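Buying the second hand: how one kitting workshop plans its equipment budget

April 2, 2022

Grindby packs small-parts kits for repair shops, and for the past year it has been trying to move part of that work to robots. The firm's equipment planner, who asked not to be named while two suppliers are still under negotiation, spoke to us at the Plinville site about what the money goes on and which items were left out of the first estimate.

The first estimate covered the arm, the hand and delivery. It did not cover much else. "We had a line for the machine and a line called sundries," the planner said. "Sundries ended up larger than the training budget. It was cables, brackets, adapters, power strips, a spare laptop. None of it is expensive by the piece, so no single order needed a second signature, and that is how it got away from us."

The budget for the coming year is laid out differently. Every station now has its own sheet, and the sheet starts with floor area and sockets before any machine is listed. A station cannot be approved until the supply to it has been checked against the rated load of everything on the list, chargers included. The planner regards this as ordinary practice which the firm already followed for its sealing machines and had simply failed to carry over.

The choice of end effector took longest. Grindby compared a two-finger gripper, a suction tool and a five-finger hand. Suction was cheapest and handled flat packets well, but lost its grip on anything with a perforated or folded face. The gripper was reliable on boxes and poor at drawing a thin packet out of a narrow slot.

"If all our stock came in one shape I would have bought the gripper and stopped there," the planner said. "Our stock comes in whatever the supplier had that month. The hand costs more to buy and more to keep, and I have to show that the range of items pays for it."

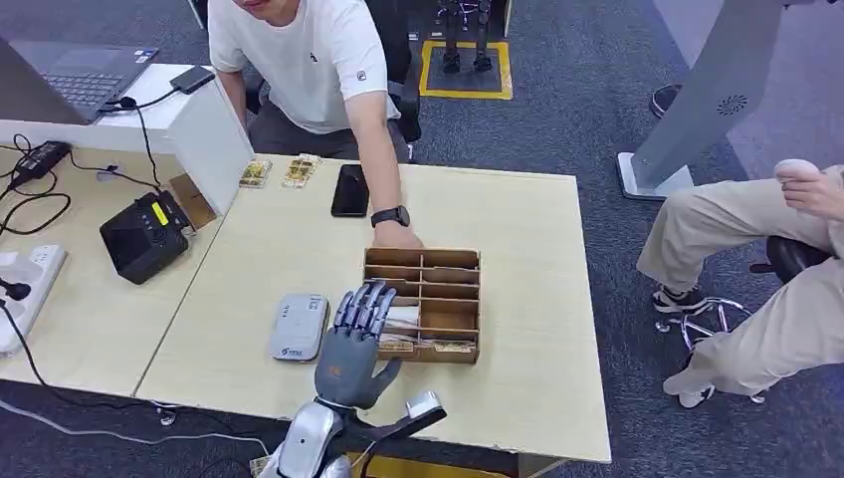
That case rests on changeover time. With the gripper, the fingertips had to be swapped between product groups, and each swap meant a short recalibration. The planner's log for June records 322 changeovers on the trial station, and the hours lost to them were entered in the budget as a cost of the gripper. Set against that, the hand carries a higher service charge and a longer wait for parts. The two options came out closer than expected, and the decision went to the hand on the strength of the mixed orders, where changeovers are most frequent.

Storage was a smaller item with a disproportionate effect. The trial began with moulded plastic trays made to order, which took weeks to arrive and fixed the slot width for good. Cardboard racks replaced them. "You can change your mind in cardboard," the planner said. "Once the layout has held still for 3 months we will pay for something that lasts. I would not tool up before then."

Spares are handled by a simple rule. Any part whose failure stops the station, and which cannot be had within a week, is kept on the shelf. For the hand this means a set of fingers and the wrist cable. A complete second hand was requested and refused in the first round, then approved in the second after the planner added the cost of a stopped station to the request. Kovačević, the distributor, agreed to hold the price on condition that both units were ordered together.

Maintenance cover was put out to 2 bidders. Sonimness offered a fixed yearly fee with a call-out limit, and the other bidder a lower fee with hours charged on top. The planner modelled both on some 1,365 running hours a year and found that the fixed fee was dearer in a good year and much cheaper in a bad one. No contract has been signed. The sticking point is software updates – who installs them, and who pays for the retesting afterwards.

Staff time is also budgeted now. Each station is charged with the hours of the people who set it up, refill its racks and check its output, and those hours do not fall to zero in any of the forecasts. "The early papers assumed one person could look after everything from the first week," the planner said. "I have put setup support in for the whole year. If we don't use it, it goes back."

The next purchase is likely to be furniture. The tables in use were taken from the offices and differ slightly in height, so a fixture set up on one has to be adjusted before it can be used on another. Matching benches with built-in cable trays have been quoted for, and the quote is valid until the end of June.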